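Most of the trouble in taking a computer apart by machine comes down to cables. At Villanham, Jeanie Drummond's team writes the planner, Qudah, that decides where a gripper may go inside an open desktop tower. 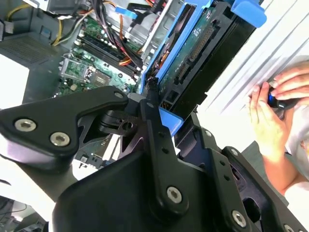

Software

Qudah keeps a map of the case and marks wiring as soft and metal as hard. Soft things may be brushed. Hard things stop the arm. The first version treated both alike and refused 40 paths that a person would have taken. 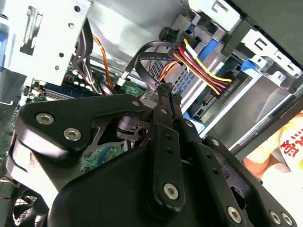 Esben Riis handles perception. His training set has 2,000 labelled views, and flat data cables are still the class it misses most. "They look like an edge of the case," he says.

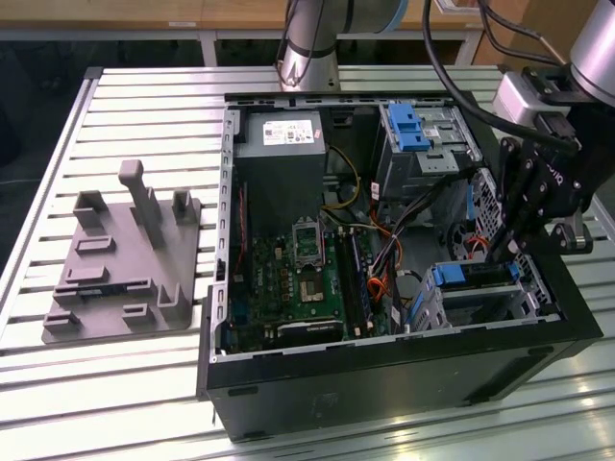 The wrist view and the fixed view are merged before each plan, and a new plan is made whenever the two disagree by more than 3 mm. Drummond wants that check running faster by July.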